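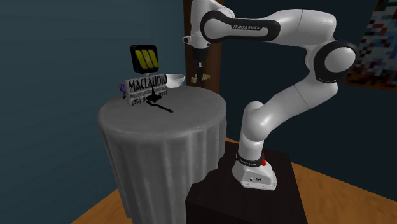
Place Names in Congregational Histories: A Case for the Older Forms

Zoriana Romaniuk
29/05/2022

The editors of regional church encyclopedias have long had to decide what to call a village that has had more than one name. The question arises in almost every article on a congregation founded by immigrants, and it arises again whenever an article is revised. In recent years the preference has moved toward the modern official name, used throughout and without comment. I believe this preference is mistaken, at least for congregational history, and that reference works in our field should return to the form used by the congregation itself, with the modern name supplied once at the head of the article.

The argument for modern names is a reasonable one and deserves to be stated fairly. A reader who wishes to find a village on a present-day map needs its present-day name. Library catalogs increasingly rely on shared lists of geographic names, and those lists favor current official forms. There is also the matter of courtesy. Many older names were given by settlers or landowners who were a minority in the district, and to use them alone may suggest that the other inhabitants were of no account. I do not dismiss any of these points.

The difficulty is that a congregation is also a body of records. Its baptismal register, its minutes, its letters of transfer and its annual reports to the conference all carry the name by which the members knew the place. The congregation at Ganenska offers a useful case. For 60 years its clerks wrote the name in that form, with very little variation. The village was then joined to the neighboring municipality of Gararness, and it is under Gararness that the congregation now appears in most finding aids. A researcher who begins with the encyclopedia and proceeds to the archive will ask for records of the Gararness church. There was indeed a Gararness church. It was a separate congregation, organized later by families who had left Ganenska after a disagreement over the conduct of evening meetings, and its records have been confused with those of the older body ever since.

The confusion has had consequences. When I prepared a survey of congregational minute books held at the Rerketti Library, I found 12 volumes entered under Gararness. Two of them belonged to that congregation. The remaining volumes were from Ganenska, as their title pages plainly stated. The cataloger had followed the printed reference work then in use, and had no particular reason to doubt it. A family historian looking for the letter of transfer of a grandparent would have been sent to the wrong shelf list, and might well have concluded that the letter did not survive.

It is sometimes said that cross-references will solve the problem. They help, and I would not wish to see fewer of them. But a cross-reference from Ganenska to Gararness tells the reader that the two names are equivalent, and for the history of these congregations they were never equivalent. The municipal boundary and the boundary of the fellowship were different things. Members from several farms outside the village were carried on the Ganenska roll, while certain households within sight of the meetinghouse attended elsewhere. A reference work that adopts the municipal name adopts the municipal boundary along with it, usually without intending to.

The same difficulty affects biographical articles. A minister described as having been born in Gararness, ordained in Gararness and buried in Gararness may have understood these as three distinct places. The older ministerial lists, which were compiled from questionnaires filled out by the ministers themselves, generally preserve the distinctions. Later compilers have removed them in the interest of consistency. Consistency is a proper aim of editorial work, but it should be applied to the manner of presentation, and the evidence should be left as it stands.

What, then, should be done in practice? The article on a congregation should be entered under the name found in its own records during the greater part of its existence. The modern name, the district and the country should follow immediately in parentheses. Where the congregation itself changed its usage, as many did when they changed the language of worship, the date of the change should be given if it can be established. Where a place was known by different names to different communities, each of those names should be recorded, including the names used by neighbors who were never members. This last provision answers the objection of courtesy better than the present practice does, for a single modern form conceals the earlier inhabitants of every kind.

Spelling presents a lesser but persistent problem. Clerks wrote as they heard, and a village may appear in several forms within the same volume. Here some regularization is unavoidable. I would suggest that editors follow the spelling on the congregational seal or letterhead where one exists, and otherwise the spelling in the annual reports. The guide issued by the Goh Press for its series of local church histories takes this approach. It has been in use for nearly two decades, and I have found it workable, although its treatment of names transliterated from Cyrillic is too brief to be of much assistance.

There will be objections on the ground of cost. Printed works are seldom reset, and the revision of electronic entries requires someone able to read the original records, often in an older handwriting. It would be sufficient to begin with those articles in which one modern name now covers more than one congregation. Lists of such cases could be drawn up from the conference yearbooks, and the archives that hold the minute books should be consulted before any heading is altered. The Rerketti Library expects to complete the correction of its own entries in August, and its revised shelf list will identify the Ganenska volumes by the name written on them.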